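How to sort small things into little baskets, and keep them sorted

For many years I had one big drawer where everything small was living together: hair brushes, clips, pens, sample tubes, old keys. Each morning I was searching there for three minutes or more. Now I use small plastic baskets on a plain table, and I want to explain how I do it. You don't need to buy much.

What you need

A clear table, a few small baskets with a handle, a damp cloth, and one bag for things you will throw away or give.

Step 1. Empty the drawer completely. Put everything on the table so you can see it. A light-colored table is best, small dark things don't get lost on it.

Step 2. Make groups by use, and please don't make groups by size. Things for hair go together, things for writing go together. If you have a group with only one thing in it, wait a little before you give it a basket.

Step 3. Wipe each basket inside and let it dry. Old dust goes into brushes very fast.

Step 4. Put the long things in first. Lower them with one end down, and let them lean on the rim. The short things come after and fill the space at the bottom. A basket with slots in the sides is good for this, you can see from outside what is low down.
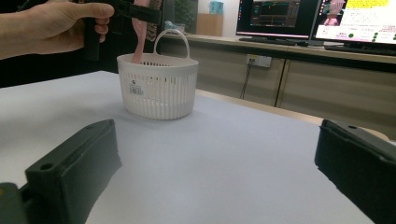

Dragica Perić wrote to me that she does the opposite: short things first, then the long ones, so that nothing gets scratched at the bottom. She also leaves the handle side free, otherwise the basket is difficult to carry with one hand. I tried her way for the pens and I must say it works well there. For brushes I still prefer mine.

Step 5. Lift the basket by the handle before you put it away. If it tips to one side, move the heaviest thing to the middle. A thin handle is fine for light things - I would not carry glass bottles in it.

Step 6. Choose a fixed place for each basket. Mine are on a shelf from Umstead, at the height of my elbow. When they were on the floor of the closet, in November, I stopped using them after one week.

Once a month I take out what doesn't belong and bring it back to its group.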